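Mit dem Bus nach Keren, Teil eins

31.08.2024

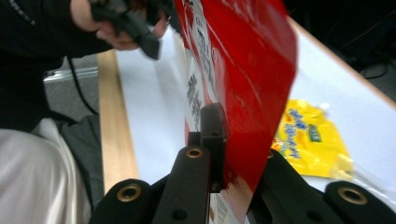 Also, der Bus. Ich hatte mir ja fest vorgenommen, dieses Mal nicht wieder das teure Taxi zu nehmen, und stand deshalb schon kurz nach sieben an der Haltestelle unterhalb der Pension, frisch eingecremt und mit viel zu viel Wasser im Rucksack. Der Fahrplan sagt 7.20 Uhr. Gekommen ist er um zehn vor acht, aber dafür mit offenem Fenster und einem Fahrer, der bei jeder Kurve laut mitgesungen hat (Schlager, glaube ich, verstanden habe ich kein Wort).

Die Strecke ist wunderschön und ein bisschen zum Fürchten! Erst geht es ewig am Wasser entlang, dann schraubt sich die Straße hoch, und irgendwann schaut man links aus dem Fenster und sieht keine Leitplanke mehr. Tracey Heywood, mit der ich seit dem Frühstück am ersten Tag immer wieder ins Gespräch komme, saß auf der Talseite und hat die letzte Viertelstunde konsequent auf ihre Knie geguckt. Ich fand's herrlich. Na ja, bis auf die eine Stelle, wo uns der Milchlaster entgegenkam.

Keren selbst ist kleiner, als ich gedacht hatte. Ein Platz, eine Kirche, ein Brunnen, drei Cafés, von denen zwei im August offenbar Urlaub machen. Wir haben uns ins dritte gesetzt und Kaffee bestellt, und der kam mit einem Stück Mandelkuchen, das wir gar nicht bestellt hatten und das dann auch nicht auf der Rechnung stand. So fängt ein Tag gut an.

Danach hoch zum Turm. 258 Stufen, steht unten auf der Tafel, und ich glaube es sofort. Meine Waden jedenfalls haben keine Zweifel. Tracey wollte unten im Schatten warten, ist dann aber doch mitgekommen und war natürlich vor mir oben. Der Blick geht bis zur Insel hinüber, und auf der anderen Seite sieht man den Plirkier, den ich mir immer als richtigen Berg vorgestellt hatte. Es ist eher ein dicker Hügel, 1053 Meter, mit einem Sendemast obendrauf. Ich habe ihn trotzdem zwölfmal fotografiert. Auf allen zwölf ist Dunst.

Mittags wollten wir eigentlich ins Gunawardena, das im Reiseführer so gelobt wird. Geschlossene Gesellschaft, Taufe! Durch die Tür roch es nach gebratenem Fisch und Knoblauch, das war schon gemein. Also gab es Brot, Käse und Tomaten auf der Kirchenmauer, und das Taschenmesser habe ich dort liegen lassen, was mir erst im Bus wieder einfiel. Falls es jemand findet: rot, kleine Klinge klemmt.

Das Museum muss ich noch erzählen. Es heißt Haus Drendano und war früher das Zollamt, und ich bin eigentlich nur wegen der kühlen Räume hinein. Im Erdgeschoss alte Waagen und Stempel, ganz nett, aber im ersten Stock hängt eine Karte der Schmugglerpfade, ungefähr 900 Kilometer insgesamt, von Hand gezeichnet und mit winzigen Notizen am Rand. Der Herr an der Kasse, Kenneth Samonte, hat gemerkt, dass ich ewig davorstand, und ist mit hochgekommen. Er wusste zu fast jedem Pfad eine Geschichte. Meine liebste war die mit dem Pfarrer, der Tabak unter dem Altar gelagert hat und jahrelang beim Zollinspektor zum Abendessen eingeladen war. Ob das alles stimmt, weiß ich nicht, und es ist mir auch ziemlich egal.

Fotografieren darf man oben leider nicht. Postkarten von der Karte gibt es auch keine, dafür jede Menge mit Katzen drauf. Ich habe drei mit Katzen genommen. Eine geht an Mama, eine an die Nachbarin, die dritte behalte ich.

Für die Rückfahrt mussten wir ein bisschen rennen, der letzte Bus fährt nämlich schon um halb sechs und diesmal war er natürlich pünktlich. Linie 62, derselbe Fahrer, andere Lieder. Tracey hat den Platz auf der Bergseite bekommen und ist sofort eingeschlafen, und ich habe versucht, im Gerumpel ein paar Stichworte ins Heft zu schreiben. Die Hälfte davon kann ich jetzt nicht mehr lesen. Irgendwo steht »Esel, Hut, unbedingt erzählen!«, und ich komme einfach nicht mehr drauf, was damit gemeint war.

Jetzt sitze ich auf dem Balkon, die Füße in der Waschschüssel, und unten streiten sich zwei Leute über einen Parkplatz. Den Spaziergang zum alten Hafen und die Sache mit dem falschen Schlüssel schreibe ich morgen auf, ich bin zu müde.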